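4. Setting Up the Fruit Drawer

Your Pirelora refrigerator has one drawer with opinions, and it's the bottom one. Give it 20 minutes of your time now and it will mostly leave you alone.

1. Plug in the refrigerator and leave it closed overnight. Opening it to check on things is checking on warm air.
2. Slide the drawer in until it clicks. If it clicks twice, pull it out and start over.
3. Set the vent lever to FRUIT. The other setting is for leafy greens, whatever your intentions toward them.

Note: Don't wash fruit before storing it. Rinse what you plan to eat and put the rest away as it came from the store.

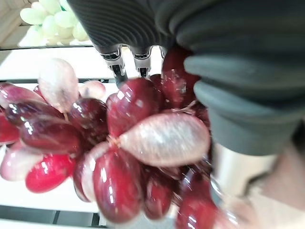
4. Keep apples and bananas out of this drawer. They give off a gas that hurries their neighbors along.
5. Press and hold DRAWER until the light turns green. Amber means the drawer is still thinking.

Caution: Don't load the drawer above the molded line. The line was drawn by people who have replaced a lot of drawer rails.

If code 136 appears, the drawer isn't shut. Push it. If the code stays, take out the tallest thing in there and push again.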